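Tukach Cell Rulebook and Scene Pack

Catalog > Automation > Safety and good practice > Tukach

In stock. Download plus printed binder. Single-site license. Ships from the Runden warehouse.

Most robot cells come with a rulebook. It usually lives in a drawer, under the takeout menus, and was last opened when someone needed something flat. Tukach is our attempt at one that gets read. It covers small gripper arms doing pick-and-place work, and it pairs each written rule with a simulated scene you can load and run before the real arm goes anywhere near a real part.

The rules are short. The longest fits on a card, and we fought over that one for most of February. Lempi Kettunen wrote the first draft, Lwazi Molefe cut it in half, and they are speaking again.

What the rules cover

Approach and clearance. How close a finger may come to a part before the arm has to slow down, and who gets to change that number. (One named person per shift. "The guys" is not a named person.)

Lighting and shadow. A shadow is not a part, an edge or an obstacle, and your vision settings need to know that before your operators find out. The scenes for this section use pale surfaces and hard-to-ignore shadows on purpose. If your detector draws a box around the gray patch next to the block, it fails the check and you get to stay late.
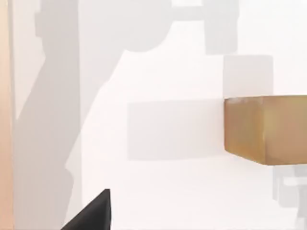 Section 4 scene: tan block, black gripper finger, shadows left on.

Reach and return. Where the arm waits between cycles, what it may pass over on the way, and what it does when it loses sight of the part. The approved answer is "stops and says so." Guessing is covered in a separate paragraph, which is one word long.

Handover. What the outgoing operator signs, and what the incoming operator checks before believing the signature.

In the box

Binder with 40 rule cards, wipe-clean, hole-punched
11 simulated scenes, each tied to a section
Sign-off sheets for handover and setting changes
Wall poster, tasteful
2 seats for the scene player; more can be added at any time

Using it alongside your standards

Tukach does not replace the safety standards that apply to your equipment, your own risk assessment, or the manual that came with the arm. It sits under them and handles the daily stuff: who touched the speed setting, whether the lamp got moved, why the part tray is now on the other side. Passing every scene means your setup passed the scenes. Real cells have dust, glare and people named Gary, so run the acceptance checks on the floor as well.

Keep a record of each run. The player saves one for you, up to 3,000 runs per seat, and asks politely before it throws out the oldest.

From customers

"We failed the shadow section on our first try and then argued with it. The section won." — Imelda Macapagal, Enriquez

"The poster is fine. The handover sheet is the part we use." — Ariel Macaraeg, line lead

Ordering and support

Order online or through your Hokudik rep. Orders in by noon leave the same day. Revised cards are mailed free for the life of the license; please take the old ones out of the binder when the new ones arrive. Two versions of a rule is how you end up with none.

Questions about a specific rule go to Erlinda Navarro on the support desk. Include the card number and what your arm was doing when you started to wonder.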